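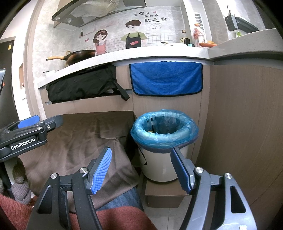
Figure 1. Bin task, kitchen corner, hand-held gripper with blue grip pads.

Evaluation of a Hand-Held Gripper Kit for Home Task Recording
Kanyarat Panyasiri
Project report, Applied Robotics II

1. Purpose

The department wanted to know if a rented hand-held gripper kit would be good enough for the second-year manipulation course. The course now uses two fixed arms in the lab, and students get very little time on them. A hand-held kit would let them record tasks at home and bring the recordings in for training. I was asked to use one kit in a real apartment and report on setup, comfort, data quality and cost.

The kit came through Halleck, a rental service that packages grippers with a storage case, a charging dock and an upload program called Drulon. I did not evaluate the training of any policy. That part belongs to the Bastos project and is reported separately.

2. What the service includes

The student plan is a flat fee of $433 per kit for one semester, with one replacement set of grip pads. Storage on the Drulon server is included up to 3,000 recordings. Extra pads are ordered through the same account. Damage to the fingers is covered, damage to the camera is not, and I think this should be made clearer on the order page. I only found it in the rental terms.

Support is by email. I wrote twice and got an answer the next morning both times.

3. Method

I recorded 119 episodes in September in a small kitchen. There were 8 tasks:

Move the trash bin out from the corner and back
Fold a towel and hang it on the rail
Put a cup on the counter
Stand a bottle upright
Wipe the counter
Open and close a drawer
Put utensils in the wall holder
Pick up a cloth from the floor

Each episode started with the fingers open. I kept a paper log with the task name, the start time and anything that went wrong. Episodes where I dropped the object were kept and marked as failed.

4. Results

4.1 Setup

Setup was easier than with the lab arms. The printed guide is short and the steps are in the right order. The slowest part was calibration, where the gripper has to be opened and closed fully while the program watches the fingers. In the evening, with only the ceiling light on, calibration failed several times before it passed. In daylight it passed on the first try.

4.2 Grip

The textured pads held hard plastic well. Bottles and cups were no trouble. Thin plastic was harder. The bin in Figure 1 has a bag folded over the rim, and if I closed the fingers on the rim from above, they caught the bag as well and pulled it loose. Approaching low and gripping the lower part of the bin wall left the bag alone, but then the bin tipped if I lifted too fast. I changed to sliding it a short distance before lifting.

The microfiber towel was the most reliable cloth. It gave the pads something to hold and did not slip when I turned my wrist.

4.3 Working in a tight space

The kitchen corner was the hardest location. The gripper is wider than a hand, and between the cabinet and the bin there was not enough room to open both fingers around the far side. I had to turn the tool so that one finger went in first. The recordings from this position look less steady than the others. Students in small apartments will run into this, and the guide does not mention it.

4.4 Comfort

My wrist was tired after twenty minutes of steady recording. The weight sits toward the front of the tool. Short sessions with a break worked better, and the later episodes in a long session had more drops in my log.

4.5 Upload software

Drulon is plain but does the job. It rejected nine episodes for lost tracking, most of them from the bin task. It does not say at what point tracking was lost, so I had to replay each one to find out. Renaming a task after upload is not possible. I misspelled "utensils" in the first batch and it is still misspelled.

5. Comparison with the Tirnetti kit

The department already owns one Tirnetti kit, bought two years ago. It is lighter and I could use it longer without a break. Its pads are smooth, and in the same towel task the cloth slid out more often. Its files also need to be converted by hand before our training code will read them. The Halleck files loaded with no changes.

6. Recommendation

I recommend renting Halleck kits for one semester, one kit for every two students. Before the course starts, the instructor should ask for a rejection message that shows the time of the tracking loss, and should get the camera damage terms in writing. The lab guide needs a page on narrow spaces and on lighting during calibration.

My paper log and the task sheet are in the course folder. The kit has been returned to the lab office with one pad set unopened.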